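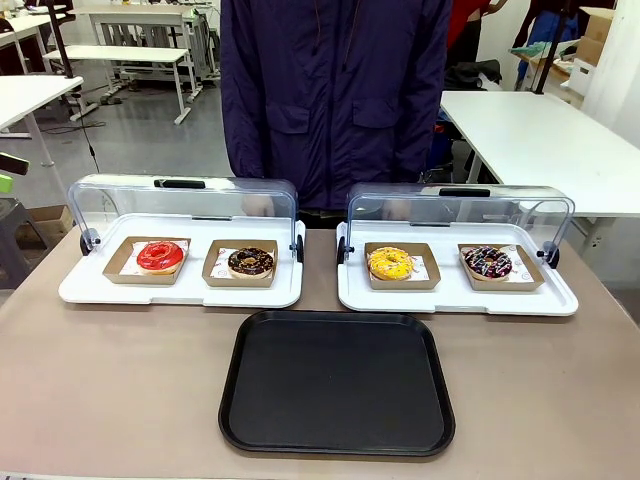
Cleaning clear acrylic without hazing it

mill_lane
Our deli counter has used clear acrylic covers for two years and they have gone cloudy. The blue spray the wholesaler sells smells of ammonia. Is that the cause, or is it age?

torque_spec
Ammonia. It attacks the surface and leaves fine cracks, mostly near bends and drilled holes. Switch to lukewarm water with a drop of dish soap and a microfiber cloth. Paper towels scratch.

mill_lane
I called Overgaard, who supplied ours. They said ammonia was fine on "modern plastics."

torque_spec
They may be thinking of glass. Ask for that in writing.

bfisk
Disagree on the cause. Most haze I see is dry wiping. We run 16 covers in the Wasside store and used ammonia spray for years with no cracking. Crumbs under a dry cloth did the damage.

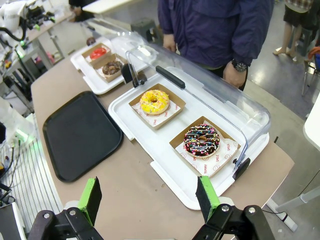 torque_spec
Flat sheet will tolerate a lot more than a formed part. Bending leaves stress in the acrylic, and solvent finds it first. On a curved clear lid with a handle across the top, I would check the bend and the handle fixings under a strong light. Fine silvery lines there are crazing. Straight marks in the wiping direction are scratches.

mill_lane
Checked. Silvery lines at the bend, scratches everywhere else. So both.

bfisk
Fair enough. Scratches polish out: wet sand the deep ones, then plastic polish. Crazing does not.

torque_spec
Agreed on crazing. I would not sand anything over food, though. Take the cover off first.

mill_lane
Will replace the worst ones in March and polish the rest.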